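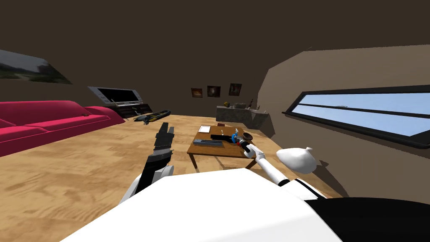
3.2 Circulação e superfícies na remodelação de salas pequenas

O estudo dos apartamentos de Grurnville parte de uma pergunta simples: que alterações os moradores conservam depois da obra, e quais eles desfazem. Foram analisadas oito salas, todas remodeladas pelo gabinete Prutholm segundo o mesmo programa. Em cinco delas eliminou-se a parede entre a sala e o corredor; nas restantes manteve-se a planta original e mudaram apenas os acabamentos e a posição dos móveis.

Os moradores responderam a um questionário antes da obra e a outro em novembro, quando já habitavam de novo a casa. A maior satisfação foi declarada nas salas onde a passagem para a janela ficou livre. O aumento da área, por si só, teve um peso menor do que esperávamos – este resultado é contrário à hipótese que formulámos na secção 2.

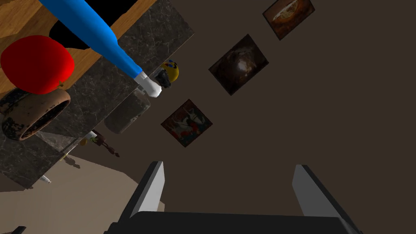 A escolha da cor das paredes foi deixada aos moradores, com a paleta Gustus como referência comum. Duas famílias preferiram tons escuros, apesar da recomendação do gabinete. Uma parede castanha escura, lisa e uniforme, como a da Figura 2, oferece ao olhar poucos pontos de apoio além dos três quadros pendurados, e por isso a sua extensão deve ser considerada em conjunto com a entrada de luz. Nas duas salas referidas a luz vinha de um só lado, e os moradores acrescentaram candeeiros que o projeto não previa.

Figura 2. Superfície mural escura sem divisões.

Para classificar os percursos utilizámos a grelha de Cartwright, com uma adaptação: as passagens usadas só para limpeza foram registadas à parte. A grelha não distingue entre móveis fixos e móveis leves, e esta limitação afeta sobretudo as salas de planta original, onde as cadeiras mudavam de lugar entre uma visita e outra.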